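Search this site
Enter keyword
Go

Progress report to the Kunder fund
Panel finishing and handling, Boltberg workshop
18 October 2019

This report covers the period since our last return in May. It sets out what has been done with the grant, what is behind, and what we plan to do before the final claim.

Work done

The project pays for a better way of finishing and storing long curved white panels at Boltberg. Before the grant, panels were stacked flat between sheets of card and a good many were scratched before they reached the packing bench. The glossy face shows every mark under the overhead lights, so even a light rub meant polishing again or scrapping the piece.

We have now finished 258 panels under the new routine. Of these, 19 were rejected at final inspection. Most of the rejects had dull patches towards the broad end, where the curve is shallowest and the polishing pad tends to skid. The narrow end has given us very little trouble.

The upright racks were delivered by Sarkier in two batches. The first batch had slots that were too tight for the broad end of the panel and had to go back. The replacements fit. There are 24 slots in each rack and the racks can be wheeled between the polishing area and the packing bench without unloading.

Inspection

Each panel is looked at on both faces and along both edges. The upper edge should follow one clean arc with no flat spots. We check it against a plywood template, which has been remade once after the first one warped.

Small dark specks on the white surface are recorded separately from scratches. Some wipe off with a dry cloth and are not counted as faults. Those that do not wipe off are marked on the inspection sheet with their distance from the narrow end. We do not yet have enough sheets to say where these come from. Yook, who supply the coating, have asked for samples and we have sent them four.

What is behind

The storage area was due to be repainted and relit over the summer. The lighting is in but the floor is not finished, and until it is we are keeping the racks along the east wall, which makes the aisle narrow. The flooring contractor has given us a new start date and we have accepted it.

The written handling guide is in draft. It still lacks the section on packing for transport, as we have not settled on the foam inserts. Two types are on trial.

Spending

We have spent 70 per cent of the grant. The racks cost slightly more than planned owing to the change in slot width, and this was met from the underspend on templates. We do not expect to ask for more money. The flooring invoice will fall in the next period.

Next period

Finish the floor and move the racks to their proper place.
Choose the foam insert and complete the handling guide.
Report back on the specks once Yook have replied.
Try longer storage, up to six weeks, to see whether panels left upright keep their curve.

A spending table has been sent separately with the claim form.

Related items
Boltberg workshop: report for May
Handling guide, draft two
Rack order and slot drawings
Notes for Kunder grant holders

Contact us | Copyright Boltberg Workshop 2019 | Back to top 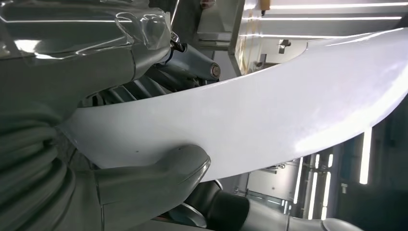

Curved white panel, with reflections from the overhead lights on the broad end.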